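Do Serving Claims Hold Up? Dark Plates, Small Portions and the Groneck Rule

Final project report, Food and Society elective

1. Why we picked this

Our textbook repeats a claim known as the Groneck rule: people eat less when food is served on dark dishes. It shows up in diet blogs, on the wall of the Wundthorpe dining hall, and in at least one cookbook. We wanted to know where it comes from and if there is anything behind it. Going in, we suspected there wasn't much.

2. What we read

The library search gave us 3,324 hits for plate color and appetite. Most were web articles quoting each other. After dropping repeats and anything with no data, we were left with 21 papers. Only 2 of them compared dark and light plates with the same food and the same portion size. The rest changed two or three things at once and then gave the credit to color.
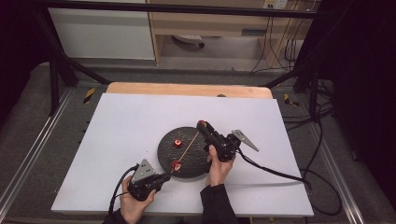
Figure 1. Round dark gray disc on a white board, with two red knobs and a string across it.

The larger of the two good studies had 499 diners at a chain of lunch counters called Barbu. It found a small drop in the amount eaten from dark plates, but only at lunch and only for pasta. At dinner the effect went the other way. The authors put the lunch result in their title and the dinner result in a footnote, and that tells you something about how these rules get started.

3. The contrast argument

The usual explanation is contrast. Pale food stands out on a dark plate, so you notice how much you have taken. Fine, but then dark food on a dark plate should make people take more, and very few writers mention that.
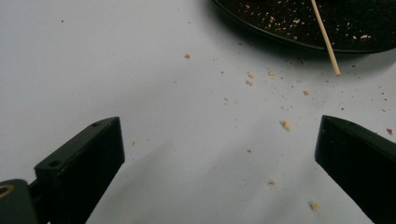 We went back through the 21 papers looking for anyone who had tested dark food, and found one, a dessert study from Flirnden. It reported no difference at all. It was also a small study, so we don't want to lean on it too hard. Still, if contrast is what matters, dessert is where you would expect to see it.

4. Small bites

A related claim says that food cut small and eaten off a stick slows people down. We think this one is a bit more likely to be true, but the evidence is again mostly from people who sell party food. 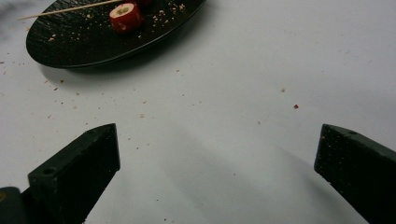

Figure 3. Red food piece with a pale cut face on a black oval plate, with a toothpick.

5. What we think

The Groneck rule should not be on a dining hall wall. It might be partly right for some meals - we can't rule that out - but the poster says "proven," and it isn't. We asked dining services where the wording came from and were sent a link to a blog post, which linked to another blog post, which was gone.

6. Limits

We only read papers in English. We also agreed with each other from the start, which probably made us harder on the studies we didn't like. A second group should redo the sorting step without seeing our list.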